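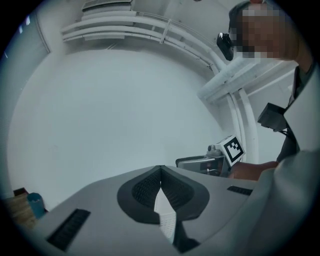

Guest questions, Litia rooms

When can I check in?
Any time after 3 pm. Earlier is fine if the room's ready — text first. Don't just turn up at noon please, we're usually still mopping.

Where do I get the keys?
Lockbox by the side door. Code comes by text the morning you arrive. No code by lunch? Call Arnar Egilsson, number is on your booking.

Are towels included?
Yes. One bath, one hand towel each. Extra sets are 20 for the whole stay, however long. Leave used ones in the tub, not on the bed.

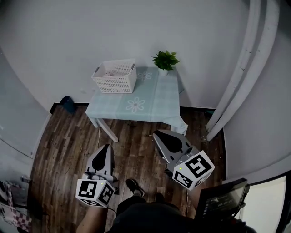 Bed linen too, changed once a week on longer stays. Want it sooner, ask. Beach towels we don't have, bring your own.

Is there a washing machine?
Shared one in the basement, a Kolex. Takes tokens, get them from Volodymyr Chornovol in room 342. Last load in by 9 pm, the neighbors above hear everything.

Do you take a deposit?
300, back on your card after checkout. Usualy quick, depends on your bank. Lost key comes out of it — 60.

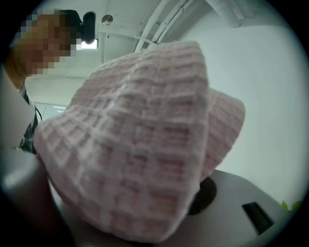 Anything broken, tell us while you're still here. A cracked glass we won't charge for. A cracked sink, yes.

Can I bring a dog?
Small ones, ground floor only. Say so when you book.

Parking?
Street parking on the Cleltlow side, free after 6 pm. The yard behind belongs to the Cieślak bakery and they do tow.

Can I cancel?
Up to a week before, full refund. After that we keep teh first night. October bookings same rules.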